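Recording demos for the instrument task: your questions

I get the same handful of emails every time we open the sign-up sheet, so I've put my replies in one spot. Last changed Aug 10, 2018.

How many demos do you want from me?
Fourteen per sitting, then take a break! We have 3,409 in the Furtună set so far and I'd love another 400 before we retrain.

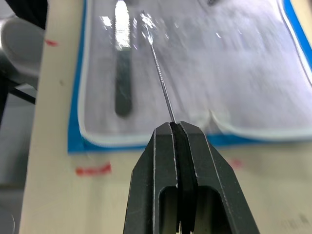
Grip is what most people write to me about, so let me go on a bit. The policy copies whatever you do, dithering included, so pick a hold and commit to it. I like taking the probe close to its end, with only a short stub inside the fingers and the rest of the shaft sticking out ahead. You get a nice long view of it in the wrist camera that way. And if you don't like your hold, put the thing down and start over (a re-grip is a perfectly good demo too).

Do shiny tools mess up the data?
A little glare is fine. Please don't move the lamps, though. We want the same reflections the robot will have to live with at Brovthorpe.

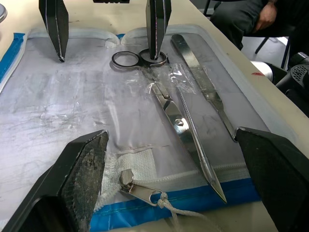 Roxana Ilie

Can I start with the tools in a heap?
Sure, but spread them out for your first few. Scissors, probe and scalpel handle side by side on top of the pouch is plenty hard already, and the finger rings on the scissors give you something easy to go for. Save the tangles for later.

I dropped something. Delete the episode?
No, keep it! Tag it "drop" and carry on. Traian Barbu goes through the tags in April and he'd much rather have them.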